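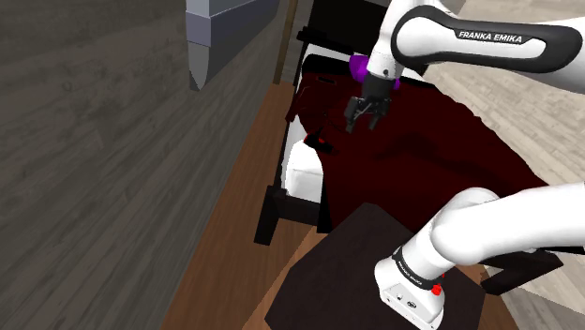
The red blanket, grey wall to the left.

September 25, 2022

Slept badly again, so I read up on the allotment at Gotstead before breakfast. The rent is 40 pounds a year and the waiting list has moved. We are now number eight. Dug out the old seed tins after lunch and threw away two packets of leeks dated March. Rain from four o'clock, so I wrote to the council.

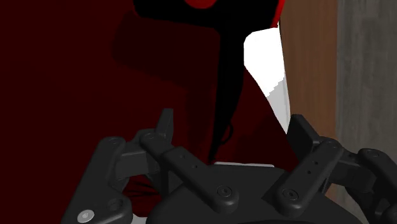 Shahnaz Mollah rang at teatime and said to ask for a plot near the tap, as the far end is all couch grass. I'll add that to the letter tomorrow.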